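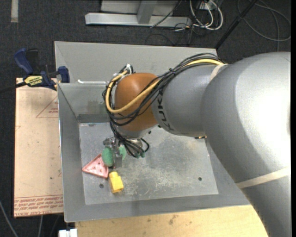
Vinddale, May

**Do straw exercises really do anything for high notes, or is it just marketing?**

posted by lowlarynx_maybe

I sing baritone in a community choir in Vinddale and I've been stuck on the same E for years. A friend talked me into the Pledatley course, which is mostly humming through a drinking straw, and the sales page says 60 days to "a new top." I've done three weeks. My voice feels nice afterward, I'll give it that. But the E still cracks if I come at it from below, and the before-and-after clips on their site sound to me like the "after" was done with a better microphone.

Has anyone gotten a lasting change from this stuff? I don't want to hear that I should believe in the process. I've got the straws already, so cost isn't the issue unless I go for the second level.

---

**pruler_alto**

Straws do something, just less than the page claims. You're partly closing the mouth end, so there's some back pressure and the cords don't have to slam together as hard. That's why it feels easy. It's a decent warm-up. Nothing about it teaches you what vowel to sing on an E, and I'd bet that's where your crack lives.

Try this for a couple of weeks and see if I'm wrong:

- Straw slides for 3 minutes, low to comfortable, no pushing.
- Same slide on "oo," straight away, while the easy feeling is still there.
- Then the real phrase from your music, softer than you'd like, letting "ah" drift toward "uh" as you go up.

Record it on the same phone in the same room each time. If the recordings don't change, drop it. I'd skip the second level — I've seen the outline and it's lip trills and more slides, both of which you can do in the car.

Also, is it cracking at the end of rehearsal or right from the start? Those are different problems.

---

**tenor2_lindsay**

worked great for me, went up a third in a month!! just stick with it

---

**lowlarynx_maybe**

From the start, mostly. Worse on "ah," now that you mention it, and I can sneak past it on "oo."

A third in a month sounds good, but measured how? I can squeak a G in the shower too. I'll do the phone recordings and leave the second level alone for now.

---

**breathy_in_section_b**

One thing to add. If you're hoarse the next morning, or it hurts at all, stop and get your throat looked at before you buy anybody's course. I spent a winter doing exercises from videos when what I needed was to quit singing for a while. No straw was going to fix that, and the course I was on never mentioned it.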